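작업노트 / 6월, 일요일 오후

발효실 비어 있어서 혼자 나옴. 사워도우 스타터 건조 보관 건 정리. 지난번 노트가 중간에 끊겨서 이어서 씀. Guilan 씨 보실 거면 아래쪽 수분 얘기부터 보세요.

오늘 할 것: 건조 플레이크 복원 시험 2차, 냉장 보관분이랑 비교, 호밀 비율 결정. 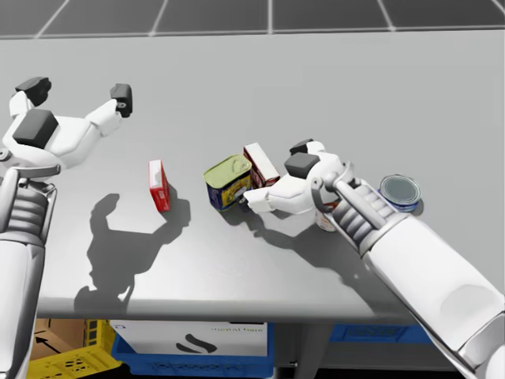
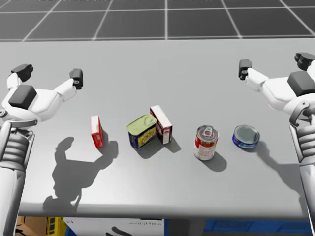
회색 상판, 뒤쪽은 격자 바닥
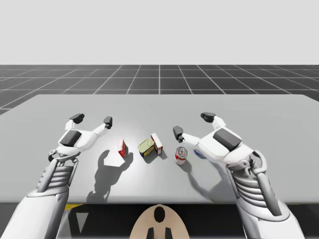
복원 2차 시작. 플레이크는 Tredik 봉투에 넣어뒀던 것 9g. 미지근한 물에 풀고 30분쯤 방치할 생각이었는데 전화 받느라 한 시간 넘김. 다 풀리긴 했음. 바닥에 덩어리 조금. 숟가락으로 으깨고 그냥 진행.

밀가루는 두 종류. A병은 Duller 강력분만, B병은 Duller에 Clevham 호밀 섞음. 호밀이 반. 저번에는 호밀을 3분의 1로 했는데 첫날 반응이 너무 느려서 올렸음. C병은 냉장 보관하던 원래 스타터, 비교용. 세 병 다 같은 선반, 온도 27도로 맞춤. 온도계 두 개가 서로 안 맞는데 일단 벽에 걸린 쪽을 믿기로. 나중에 얼음물로 확인할 것 (지난달에도 이렇게 써놓고 안 함).

1시 반
A 변화 없음. B 표면에 작은 기포 몇 개. 이건 휘저을 때 들어간 공기일수도 있어서 안 세기로 함. C는 당연히 올라오는 중.

3시
B 확실히 움직임. 고무줄 위로 손가락 한 마디. 냄새는 아직 밀가루 냄새, 신맛 거의 없음. A는 여전히 조용. 물이 위에 살짝 떠서 한 번 저어줌. 저은 시간 표시 안 해서 병에 매직으로 씀.

1차 때 실패한 이유를 다시 생각해봄. Jinfeng 씨는 건조 온도가 높았다고 했고 나는 두께 문제라고 봤는데 지금은 둘 다인듯. 1차는 유산지에 너무 두껍게 펴서 가운데가 안 말랐고, 그걸 말리겠다고 오븐 잔열을 썼음. 가장자리는 바삭하고 가운데는 고무 같았음. 그 상태로 부숴서 한 봉투에 다 넣었으니 수분이 섞였을 거고, 일주일 뒤에 봉투 안쪽이 뿌옇게 된 것도 그걸로 설명됨. 2차분은 스패출러로 최대한 얇게, 선풍기만 틀고 이틀. 휘지 않고 딱 부러질때까지. 이 기준이 제일 낫다. 시간으로 정하면 장마철에 못 씀.

수분 (Guilan 씨 질문 답)
수분계 없이 무게로만 봤음. 펴기 전 스타터 무게 적고, 마른 뒤 무게 적고, 물이랑 밀가루 1:1이니까 반 조금 넘게 남으면 거의 다 마른 것. 밀가루 자체에도 수분이 있어서 정확한 값은 아님. 그래도 배치끼리 비교는 됨. 제대로 하려면 Xiong에 샘플 보내야 하는데 최소 수량이 걸림. 다음 배치는 스타터 800g으로 크게 말릴 예정이라 그때 일부 떼서 보내는 걸로. 유산지 몇 장 필요한지 계산 안 해봄. 선반이 모자랄 것 같은데 식힘망이라도 겹쳐 쓰면 될듯.

4시 20분
A에서 드디어 기포. 아주 작음. 유리벽 쪽에만. B는 두 마디. 가운데가 볼록해서 높이 재는 기준이 애매함, 벽에 닿는 선으로 통일. 앞에 적은 3시 값도 벽 기준 맞음 (확인함).
C는 꼭대기 찍고 내려오기 시작. 이건 밥 줘야 됨.

C 먹이: 남길 것만 남기고 나머지는 버리는 통 말고 뚜껑 있는 플라스틱통에. 월요일 아침에 누가 크래커 구울 거면 쓰세요. 안 쓰면 제가 팬케이크 함. 참기름이랑 깨 넣은 버전이 제일 반응 좋았는데 레시피를 안 적어놨음... 기억나는 대로는 버린 스타터에 소금, 기름, 깨, 아주 얇게 밀고 칼집 먼저 넣고 굽기. 칼집을 나중에 넣으면 깨짐.

봉투 포장 관련. 플레이크를 가루로 갈지 말지. 갈면 물에 빨리 풀리는데 습기도 빨리 먹음. 받는 사람 입장에서는 가루가 편할 거고 보관하는 입장에선 조각이 나음. 나는 손으로 부순 정도, 손톱 크기로 가고 싶음. 설명서에 "덩어리가 남아도 됩니다" 한 줄 넣으면 되고. Jinfeng 씨는 가루 쪽. 다음에 둘 다 만들어서 같은 날 풀어보고 정하자고 했음.

설명서 초안 문장도 손봐야 함. 지금은 "하루 두 번 먹이를 주세요"만 있는데 첫날은 주면 안됨. 첫날 움직임이 없다고 밀가루를 계속 넣으면 묽어지기만 하고 더 늦어짐. 1차 때 내가 딱 그렇게 했음. 기포가 보인 뒤부터 주는 걸로 고치기. 물 얘기도: 수돗물 그대로 써도 되는지 물어본 분 있었는데 우리는 전부 받아뒀다가 쓴 물이라 비교한 적 없음. 비교하기 전에는 설명서에 쓰지 말 것.

가격표는 봉투당 1000원 그대로인지 확인해야 함. 봉투값 오른 거 반영 안된 표일 수도.

6시
A 반 마디. B 두 마디 반에서 멈춘 듯. B 냄새 좋음, 요구르트랑 사과 껍질 중간. A는 아직 풀 냄새. 이 정도면 호밀 반으로 결정해도 될 거 같은데 한 번만 하고 정하긴 좀 그래서 같은 봉투 남은 걸로 한 번 더.

정리하고 감. A, B는 선반에 그대로, 뚜껑 살짝만 얹음. 꽉 잠그지 마세요. C는 먹이고 냉장고 두번째 칸. 선반 온도 설정 건드리지 말기.

내일 볼 것
A가 밤새 따라잡았는지
B 먹이 첫 번째 (아침 제일 먼저)
온도계 얼음물
유산지 주문, 매직 검정도 하나
Guilan 씨한테 Xiong 최소 수량 다시 물어보기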